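From: Catherine Tosh
To: gripper-users list
Date: 14/12/2019
Subject: Re: [gripper-users] left finger not closing all the way

Siamak Ebrahimi wrote:
> Same fault again on our second unit. After about 600 cycles the left
> finger stops short and the tips no longer meet. The width reading
> still says closed. We swapped the foam and it made no difference.
> Is anybody else seeing this, or is it our assembly?

Siamak,

We had it too, on two of our three units. The first went at 545 cycles and the second at 313, so I would not read much into your number.

In our case it was the screws under the left mounting plate. They back out a little at a time, the plate tilts, and the marker on it tilts as well. The software works out the width from the two markers, so it goes on reporting closed with a gap at the tips. Primo found it by putting a straightedge across both plates. The foam and the ribbed parts behind it were fine.

The bad part is what it does to recordings. We had 28 demos from the Dollard bench that looked normal in the log and had the wrong width in all of them. The arm trained on them dropped a full pan at Baran in February. Lorna was standing clear and there was no injury, but we now keep people behind the line for any run with a hot surface.

What we do now: thread locker on the plate screws, straightedge check before each session, and a closed-width check against a feeler gauge. If the check fails, the whole session is thrown out.

Alistair has the torque values and will post them when he is back from Stendelia.

Catherine 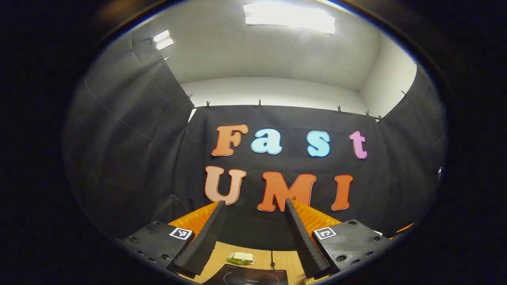 Can a loose marker plate be corrected in software after the recording?
Only if the tilt stayed the same for the whole session, and with screws backing out it usually does not. Tighten the plate, recalibrate and record again.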